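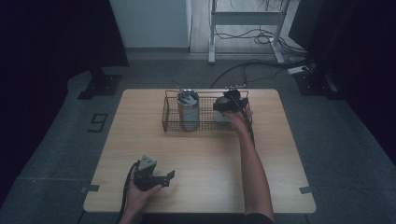 Chapter 3
Open Containers and Mixed Loads

3.1 Scope

A wire mesh basket with a handle bar is the simplest carrier treated in this book. It has a rim, a base and no lid, and its contents remain visible from the side. This chapter deals with the order in which such a basket is filled and emptied when the items differ in height and shape.

Two classes of item are distinguished. Upright items, such as a tall metal can, take up little of the base but may stand higher than the rim. Low items, such as a round object placed in the other half of the basket, are reached from above, past the handle bar. A utensil standing in a can is counted as part of the can's height.

3.2 Terms

Clearance: the free distance between an item and the handle bar.
Load half: either side of the basket, left or right of its midline.
Overhang: any part of an item above the rim.

The Hadik layout, used in Section 3.3, assigns one item to each load half. Exercises 1 and 2 assume a handle height of 265 mm.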